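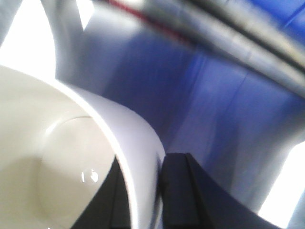 Your questions about our white glazed ware

We get a lot of letters and messages about the white pieces, far more than about anything else we sell at Lund, and the same questions come round so often that it seemed only kind to gather them up in one place. If yours isn't answered, do write to us, and we'll add it to the page when we next sit down with it (usually in March, when the shop is quiet and there is time to drink our own tea).

Is the white a pure white?

Not quite, and people are sometimes surprised when they open the box. It is a warm white that leans towards cream, more so on the inside, and it picks up whatever colour is near it. Put a piece against something blue and the outer edge of the rim can look pale lavender, almost grey. On a yellow tablecloth the same piece looks like the top of the milk. If you are trying to match a set you already own, please don't go by your screen. Ask us for a sample tile, which we'll post to you free of charge, and look at it in the room where you'll be using it, once in the morning and once with the lamps on.

Why is the rim so thick?

We like it that way! A thick, rounded rim is pleasant to drink from and it stands up to family life much better than a fine one. Thin rims are lovely to look at, and we made a range with them some years ago called Hanulby, but so many came back to us with little nicks out of the edge that we let it go in the end. We still have a few Hanulby saucers in the back if you are trying to replace one, so it is always worth asking.

Can the pieces go in the dishwasher?

Yes, all of them, on an ordinary wash. Do leave a little room between them, as most of the chips we hear about come from two mugs knocking together through a whole cycle. If your top rack is the sort with prongs, stand each mug over a prong of its own and tilt it slightly so that water doesn't sit in the foot. The big breakfast bowls are happier on the bottom rack, leaning the same way as the plates. They take up more space than you'd like, I know, and in my own kitchen they quite often end up being done in the sink.

And the microwave?

Yes, for warming things through. The handles on the mugs can get hot, so have a cloth to hand. Please don't take a bowl straight from the fridge and give it a long blast on full power, as a sudden change like that is hard on any glazed pot. Let it stand on the side for a few minutes first. The ware isn't meant for the hob or the grill, and for the oven you'll want our Brutis dishes, which are made from a different clay altogether and are a good deal heavier to lift.

How do I get tea stains out?

This is the one we are asked most! Tea likes to settle low down on the inside, just where the wall turns into the base, and a quick wipe with a sponge tends to sail right over it. Put a heaped teaspoon of bicarbonate of soda in the mug, add just enough water to make a paste, and rub it round with a soft cloth. Leave it while you do the rest of the washing up and then rinse. For a mug that has been forgotten on a desk for a very long time, you may need to do it twice. Please don't use wire wool or a scouring powder, because they scratch the glaze and then the tea has something to hold on to.

What are the grey lines inside my bowl?

Those are nearly always metal marks from spoons and whisks. They look just like scratches and give people a fright, but they sit on top of the glaze and will come away with a cream cleaner and a bit of patience. Run a fingernail across one. If you can't feel anything, it's a mark and it will shift. If your nail catches, then it may be a true scratch or a hairline crack, and we'd like to hear about it.

My bowl has a faint ring inside. Is it a fault?

A soft ring low down inside, where the wall meets the base, is part of the shape. It is easier to see in some lights than in others, and it doesn't affect the strength of the piece at all.

How should I store them?

Bowls can be stacked, and we'd suggest no more than 6 to a pile, with a square of felt or kitchen paper between each one if the cupboard is a busy one. Mugs are best kept in a single layer. I know everybody balances them two high (I do it as well), but the foot of the top mug is unglazed and it will slowly dull the rim of the one beneath. If you are short of space, hooks under a shelf are a very good answer, provided the hooks are wide enough for the handle. Check that before you buy a whole packet of them.

How big are the sets?

Mugs and bowls come in sets of 4 or 6, and you can mix the two if you ask us before we pack the order. The complete Trender set has 18 pieces, and it travels in two boxes which don't always turn up at the same time, so please give the second one a day or so before you worry. We sell single pieces too, and are very happy to do so, as we would much sooner you bought one bowl and used it every morning.

One of mine arrived broken. What should I do?

Oh dear, we are sorry. Keep the box and the padding, take a photograph of the piece as it came, and send it to us with your order number. We'll post a new one, and you won't need to return the broken one unless we ask for it. Wrap the bits well in newspaper before they go in the bin, and remember that pottery can't go in with your glass recycling. Large, clean pieces are very useful at the bottom of a flowerpot.

Can I eat from a chipped bowl?

We'd say no, if the chip is on the rim or anywhere inside. The edges are sharper than they look and the bare clay underneath is difficult to keep clean. A small chip on the foot is another matter, though you might rub it gently with fine wet sandpaper so that it doesn't mark the table. Chipped bowls have plenty of life left in them for keys, buttons, clothes pegs or a small fern.

Will you always make this white?

We have no plans to stop. There are 84 glaze recipes in our notebook and we have tried a good many of them on these shapes over the years, including a green that we were terribly fond of and hardly anyone bought. The white carries on selling. Small changes do creep in from one batch of clay to the next, so if you're adding to an older set, tell us when you bought it and we'll look along the shelves for the nearest match before we wrap anything up.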